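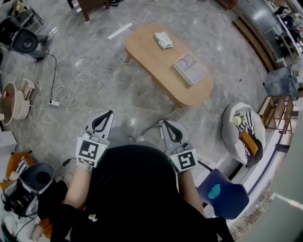
Hello Dwight,

Right, the update I promised you on the Jelgate lunch club, 7/17/18. Sorry it's a bit of a ramble, I'm writing it between phone calls!

The big news is that we've gone up to two sittings, and both are nearly full. We had 50 people on the books in January and we're now at 100, mostly through word of mouth (and Orvokki Eskola, who chats to everyone at the bus stop). Five of the new lot come over from Greker on the community bus, so I've moved the second sitting back a bit to suit the timetable.

Money next. Your grant has covered the food and the hall hire as planned. The bus has cost more than I budgeted, about £5 a head each month, and I'd like to shift what's left in the printing line to pay for it. Is that all right with you? I haven't touched it yet.

The oven is still a headache. Stimano have been out twice and are waiting on a door seal, so we've been doing a lot of soup and cold puddings. Nobody has complained about the trifle!

Still to do: the food hygiene refresher, the autumn menus, and a proper chat with the Nwachukwu centre about borrowing their hall while ours is painted. I'll send the receipts on separately once I've got them in order.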